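Home | Reviews | Bench & Cell | Fixtures | Archive | Contact

Loltura Task Board, reviewed
8 August 2020

The Loltura is a white practice board with loose blue parts, sold for checking a two-arm cell after hand repairs. We bought ours in July, when the Akpan cell came back with new finger cables, and have run 168 checks on it.

Setup is short. Clamp the board, touch off two corners, and load the offsets. The Histance software took the part file without edits. Keep the tabletop dark and hang a black cloth behind it. With our old gray bench, the camera lost the board outline under side light. 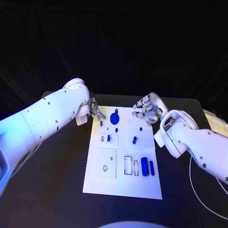
Left hand over a small peg, right hand raised. Blue cylinders stand at lower right.

Small pegs are the useful test. A finger that closes late will tip one over, and the log shows which joint lagged. The thick cylinder is too forgiving to tell you much.

Complaints: the manual gives no torque for the plate screws, and ours needed retightening after 622 picks. Spare pegs ship only in the full parts bag. Tultotora stocks it at $310; the board is $400.

Recommended for cells that see regular hand service.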